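Open Day Participants Wanted — Kasinel Robotics Workshop, Skomside

Posted under: Get Involved / Paid sessions
Sessions: September
Location: Kasinel, Rakena Building, Skomside
Contact: Leanne Marsden, Open Day Coordinator

Kasinel is looking for 33 people to take part in the hands-on part of our September open day. You will spend one session at a table with a robot arm, give it spoken or typed instructions, and tell us afterward how it went. You don't need to know anything about robots. We would like most of the group to be people who have never been near one.

The open day itself is free and open to anyone who wants to walk in. This call is only for the participant sessions, which are booked ahead and paid.

What you will be doing

Each session has 4 participants and two of our staff. You will arrive, sign in, and get a short safety talk. Nayeli Mosquera, who leads the tabletop work, will then run the arm once while you watch. After that you take turns giving instructions.

A turn goes like this. You look at what is on the table, decide what you want moved, and say it or type it in your own words. The arm tries to do it. You mark on a sheet whether it did what you meant. Then the pieces are set out again for the next person. Between turns you are free to talk with each other and with visitors on the other side of the rail.

At the end there is a group discussion with Nayeli. We will ask what you expected the arm to do, where it surprised you, and what you would have said differently. The discussion is recorded as audio only and typed up without names.

Please plan on two and a half hours from sign-in to finish. Morning sessions start at 9:30 a.m. and afternoon sessions at 1:30 p.m. We can't let people join after the safety talk has started.

Who can take part

You must be 18 or older and able to follow a safety talk given in English. You can sit or stand for the session. The table can be reached from a wheelchair, and the floor is level from the parking lot to the room. If you use a hearing aid, a screen reader or anything else we should set up for, put it on the form and Leanne will call you.

We are not able to take current Kasinel employees or people who live with them. If you took part in an earlier tabletop session with us, you can apply, but first-time applicants are placed first.

Color vision: many of the instructions people give refer to color. If you are color blind, please apply anyway and say so. We want to know how people describe things when color is no help to them.

Pay and practical matters

Participants are paid $100 for a completed session, by check or prepaid card, before they leave. If we have to stop a session early on our side, you are still paid in full. Parking behind the Rakena Building is free with the pass we mail you. The Davenier shuttle stops across the street from the main entrance.

Coffee, water and sandwiches are provided. Tell us about food allergies on the form.

Wear closed shoes. Long hair must be tied back, and we will ask you to take off scarves, lanyards and loose bracelets before you go past the rail. Lockers are available for bags. Phones stay in the lockers until the discussion is over.

About the tabletop work

Telling the arm which piece you mean is most of the job. People tend to start with "the red one," and that works until there are two red ones. On our board the colors come in pairs, and in red there is a star and a cylinder, so you have to name the shape as well. Shape alone can also leave you stuck — there is a green star behind the red star, and a green cylinder to go with the red one. Some people say "the star in front," some say "the red star," and some say "the one between the two cylinders." All of these are fair instructions, and we want to hear whichever one comes to you first. The arm moves pieces by pushing them with the tip of a black rod, so an instruction such as "slide the blue cube over to the triangle" suits it better than "pick up the cube."
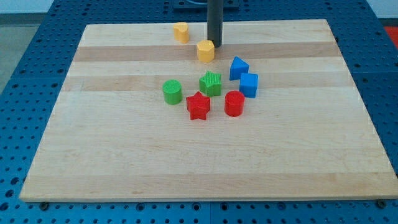
Wording is the part of the work we know least about. Our own staff have been talking to the arm for a long time and have fallen into habits. We all say "cube," for instance, where a visitor may well say "block" or "box," and somebody seeing the yellow octagon beside the tip of the rod might call it a nut or a stop sign. Please don't study up or try to guess what we would say.

How to apply

Fill out the participant form on the open day page, or call the front desk and ask for extension 2881. The form asks for your name, a phone number, which session times you can make, and whether you have worked with robots before. It does not ask for a resume.

Leanne Marsden will answer every application by email. If you are offered a place, please confirm within two days so that it can go to someone else if you can't come. People who aren't placed will be kept on a standby list unless they ask to be taken off it.

Questions about the sessions themselves can be sent to Nayeli Mosquera through the same form. Mark them "tabletop" in the subject box.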